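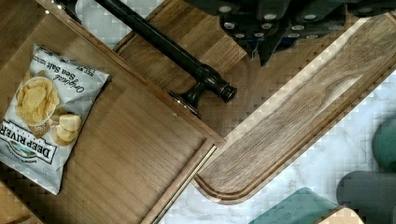 Robots at work: what happens to people's jobs?

Cindska is a company that packs snack boxes for trains and offices. Its kitchen in Skillurham has 30 workers. Two years ago everything was done by hand. Now robot arms do part of the job.

A robot picks up a bag of crisps and puts it in a box. That sounds easy, but a bag is slippery and changes shape when you squeeze it. The robot has to grip hard enough to hold on and gently enough not to crush what is inside.

Salamatu Kyei used to pack 200 boxes in a shift. Her wrists ached by the evening. Today she looks after two robots. If one drops a bag, she stops it, picks up the bag and starts it again.

Not everyone likes the change. Tiago Garcia misses chatting across the packing table. He also had to take a course before he could use the new controls, and he found it hard.

Words to know
Automation: using machines to do work that people did before.
Gripper: the part of a robot that holds things.
Shift: the hours a person works in one go.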